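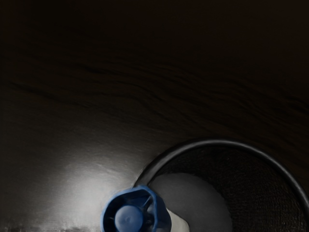
Finishing Room - Altmont Furniture Workshop

Notebook, 11/17/19

Came in on the weekend to have the spray bench to myself and to look at the Gilleck panels before anyone wipes them down again. I still don't believe the claim. The sheet says one coat of Gilleck, buffed off, is as tough against water and alcohol as a built-up varnish. It says this in large type. What it doesn't say is what wood, what sanding, how long they let it cure, or which varnish they beat. A varnish thinned to nothing and brushed on yesterday would lose to candle wax.

Gloss is where people get fooled first. A dark brown top with a big whitish glare on it and the grain rippling across behind looks finished, and customers will run a hand over a top like that and call it durable. Shine tells me the surface is smooth. It tells me nothing about what a wet glass will do to it by Monday.

What I set up: walnut offcuts from the same board, planed, sanded to 100 and then on up, one set left there and one set water-popped and sanded again. Gilleck on one third of each, Wondo on the next third, our usual wiping varnish on the last. Taped lines between. The Wondo went on thicker than I wanted and I didn't get all of it back off in the corners, so ignore the corners.

Weighed the Gilleck can before and after. 268 grams gone, including what's in the rags and on my gloves, so I would not use that for coverage. The sheet gives a coverage figure and I would like to meet the person who got it. My guess is they were coating glass.

Water spots: left under cups overnight. Gilleck has a ring on both sets, faint on the popped one. Wondo has a ring. Varnish has a ring too if you get the lamp low enough, and I'm writing that down since I was ready to say it didn't. In room light you'd miss it. Joar Rustad looked at them on Friday from across the bench and called the varnish perfect, which is what I'd have said from there.

Alcohol: cheap vodka, covered. Gilleck went dull in the middle and came back partway after buffing. I don't know if that's the finish recovering or me polishing the damage flat. Those are different things and the test as I ran it can't separate them. Need a spot that gets the vodka and no buffing, and a spot that gets buffing and no vodka. Should have had both from the start.

The Wondo rep's answer to all of this is that the samples weren't fully cured. Maybe so. But every time a sample does badly it turns out to be under-cured, and every time one does well it was ready. I asked for a number of days and got "it depends on the shop." Ours is heated all week and cold on weekends, same as every shop in the Amundsen building. If it can't cure in that, it's no use to us.

Cost, for when this gets argued at the bench again: the Gilleck order would come to roughly 900 dollars for the dining tops, against varnish we already have on the shelf. The time saved is real, I'll give them that. One coat and a buff is a short afternoon, and no sanding between coats. Repair is supposed to be easier as well - rub in a bit more and walk away. Haven't tested that. Joar says he did a repair on his own kitchen table and can't find the spot, but he also picked the spot and did the repair, and he wanted it to work.

So no switch yet. Plan is to leave the panels on the rack by the door, not near the heater, and not touch them. Run the water and alcohol again when they've had a decent cure, then a third time in April after a winter of the heat going up and down. Somebody other than me marks the backs and shuffles them, and I judge the faces without knowing which third is which. I've been rooting against the Gilleck since I read the sheet and that's no way to grade a ring.

Panels are labeled in pencil on the back. Please don't oil them, wax them, or set coffee on them, unless you write down where the coffee went.

Rags are laid flat on the rail outside. Still need more blue tape and a better lamp.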